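Opinion > Workplace > Machines

The Checklist Won't Save You

Every few months somebody hands me a new good-practice guide for small robot cells. The latest, from Destelance, has 916 numbered items. I read all of them. I'd keep nine.

My complaint is with what gets written down. Item after item covers sign colors, form versions, who initials what. Bretilis did the same thing in its December update, and the shops I visit now have thicker binders and the same habits as before. At one site I was shown 700 signed inspection sheets, all with the same tick marks in the same boxes. I'd like to believe a person looked at the machine 700 times. I don't.

Meanwhile the dull physical questions get half a page. What is the bin fastened to? Where do the cables go when the wrist turns? How worn can a tray get before you swap it? The Luangrath draft -- better than most -- says fixtures should be "suitably secured" and moves on. Suitably to whom? 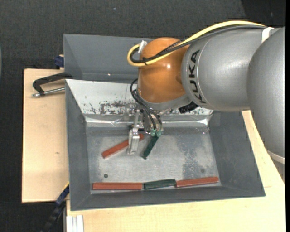
A KUKA arm over a block bin, with a C-clamp gripping the table edge.

A clamp may be perfectly fine for a job like that. I'd want the rule to say when it is, how often to check it, and what makes you stop. One plain paragraph would do. Instead we get an appendix on document retention.

Write fewer rules, and make each one something you can test with your hand on the table. Until then I'll keep treating a full binder as a sign that somebody owns a printer.

Comments

valeo_fan: We cut ours from 900 lines to two pages. The auditor hated it.

benchrat: Easy to say until you're the one who gets sued.

tin_lid: Which nine would you keep??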